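## 6 Teaching a pick-and-place task

Section 6 covers recording a task on the Flesto desktop arm. Two methods are available: guiding the arm by hand, and driving it remotely from the Drerner control window. Complete the homing procedure in Section 5 before starting either one.

> **Caution:** In hand-guiding mode the motors are released. The arm will drop under its own weight if it is not supported.

### 6.1 Preparing the work area

1. Spread a single sheet of paper over the working side of the table and smooth it flat.
2. Place the target block on the paper, within reach of the gripper when the upper arm is tilted forward.
3. Check that the cable loops on both sides of the arm hang freely. A loop that pulls tight during a move will shift the recorded positions.
4. Connect the USB lead and start the Drerner window. The status line should read `READY`.

Keep spare parts and packaging outside the arm's reach.

### 6.2 Recording by hand

1. Select **Teach > Hand guide**.
2. Hold the arm by the grey housing at the elbow. Do not hold it by the motors, the cables or the gripper.
3. Press **Release**. Take the weight of the arm as the motors switch off.
4. Move the arm to a clear position above the block and press **Store**. This is the approach point.
5. Lower the gripper straight down until the tip meets the top of the block.
6. Press **Store** again. This is the contact point. 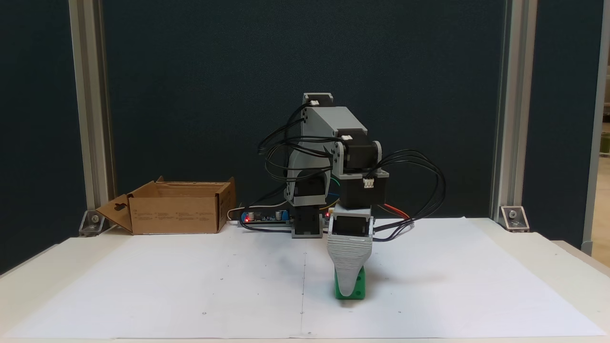

*Figure 6-1. Gripper at the contact point on the green block.*

7. Raise the arm to a clear height and press **Store**.
8. Continue through the place position in the same way, then press **End**.
9. Support the arm until the motors are holding again, and only then let go.

A recording can hold up to 146 stored points. If the limit is reached, the window shows `BUFFER FULL` and further points are discarded. Most pick-and-place tasks need far fewer.

> **Note:** The ribbed gripper is soft and will bend if it is pushed too far into the block. Store the contact point at first touch. Extra depth can be added later with the **Z offset** field, which accepts whole steps from 0 to 31.

### 6.3 Recording by remote control

Remote control is preferred where the path matters as well as the end points. The motors stay powered throughout, so the arm does not need to be supported.

1. Select **Teach > Remote**.
2. Set the speed to 1. Speeds above 3 are locked while recording.
3. Raise the arm to the upright position before the first move. Keep hands clear of the joints.

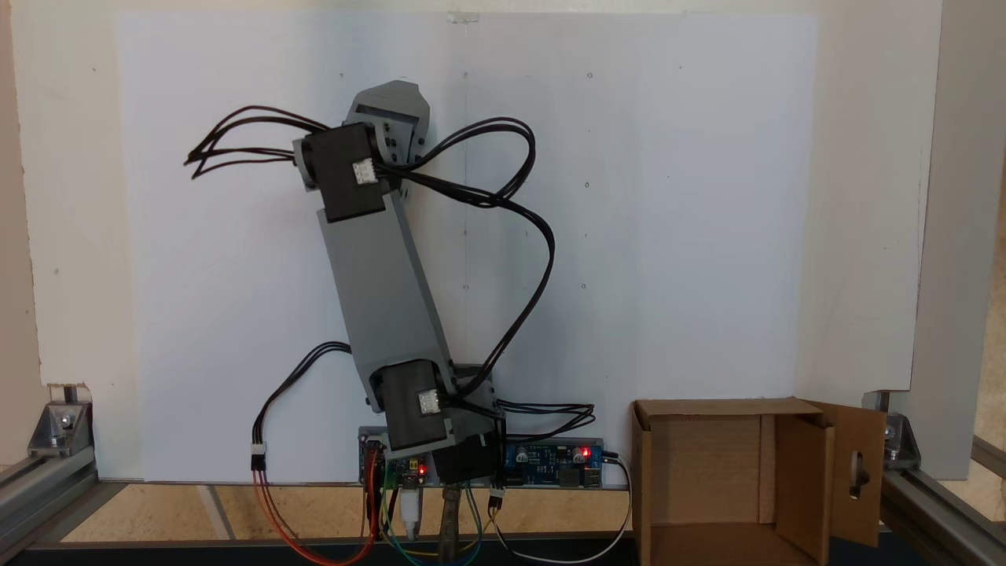
*Figure 6-2. Arm raised, with the electronics board along the lower edge of the back panel.*

4. Press **Record**. Drive one joint at a time, starting with the base.
5. Bring the gripper down over the block in short key presses. Holding a key down gives a continuous move and is harder to stop accurately.
6. Press **End** and save the file.

> **Caution:** Do not unplug any motor connector while the board is powered. Switch off at the supply first.

### 6.4 Playback

1. Return the block to its starting position.
2. Open the recording and select **Play > Single step**. Confirm each point before moving to the next.
3. If every point is correct, select **Play > Full** at speed 1.
4. Raise the speed one level at a time.

If the gripper lands to one side of the block, repeat homing and play the file again before editing any points. An error that remains after homing should be corrected at the approach point first, then at the contact point.

Error 638 means that a joint did not reach its stored position in the time allowed. Check for a snagged cable, then clear the error with **Reset**.

### 6.5 File names

Save recordings in the `masanja` folder, using the task name followed by a version number, for example `block_pick_02`. Files recorded by hand and by remote control use the same format and may be joined with **Edit > Append**.

Section prepared by Tumaini Mushi. Procedure checked by Chibuzor Chukwu.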